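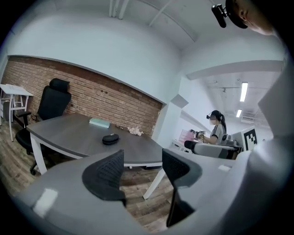
September, 8:40 am. Desk reset trial, brick wall office

Second go at the Brutell clear-desk routine. I still don't buy it. The guide promises a tidy desk saves its owner 14 minutes a day, with no word on who timed it or what they counted as tidy.

Objects for this round: mint-green notebook, black zip case, the crumpled pale pink thing. Notebook closed and flat near the back edge, case in front and to the right of it, pink thing over by the brick. Chair pushed in at the left end.

Problem 1. The routine sorts everything into "keep", "bin" or "return". Notebook is keep, fine. The pink thing is tissue if you ask me and a flower if you ask Flanness, whose checklist has a line for decorations and none for rubbish that looks like one. Left it unscored. Please don't bin it until we've agreed.

Problem 2. Curved desktop. The Ulis template assumes square corners and tells you to line books up with the edge. Which edge? I went by the wall and wrote that on the sheet.

Problem 3. Three small things on a grey desk is not a mess. If we want to claim anything about clutter we need some clutter: mugs, cables, the contents of my bottom drawer. Ko budget has $400 for props and we've spent 2 of it, on a pen.

Also not convinced the chair belongs in the score. Pushing it in takes a second and bumps the result every time, which flatters whoever does it last. Suggest we log it separately.

Target is still 4000 scored items by the end of the project. At three per desk, good luck.

To do: square up the template wording, find mugs, ask for a ruling on pink.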